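I'd been meaning to talk to Feng-yi Chang about soap ever since a friend handed me a bar of her oatmeal one and I used it down to a sliver. She makes it in her kitchen in Bristholm, mostly at night, and she talks fast, so forgive my notes!

"I ruined my first 7 batches," she told me, laughing. "I was impatient. I'd cut it too early and it was like cheese." These days she leaves every bar on the rack for 40 days before anyone gets to touch it (her husband, Chin-lung Chiang, has been caught sneaking one at day 30-something).

I asked where she learned. Her aunt, she said, who lived over in Grellilell and made plain white laundry soap in a big old pot. "No scent, no color, nothing. I thought it was so boring. Now it's the one I make most."

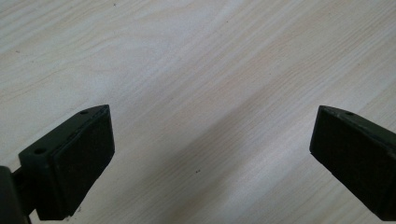
Pale wood grain, with a few dark specks.

We got onto the thing everybody asks her, which is why homemade bars turn to mush. She got quite stern with me here. "You're leaving it in a puddle! Soap wants air. Let it drain, let it dry, and use two bars in turn if there's a bunch of you in the house."
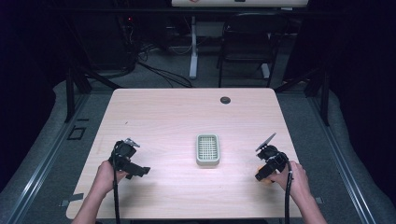 A sage-green soap dish with a slatted grid.

She sells at the Hultovico market from April on, five scents and the plain one. Her favorite is cedar. Mine's still the oatmeal, and I went home with three of them in my coat pocket, which smells wonderful now.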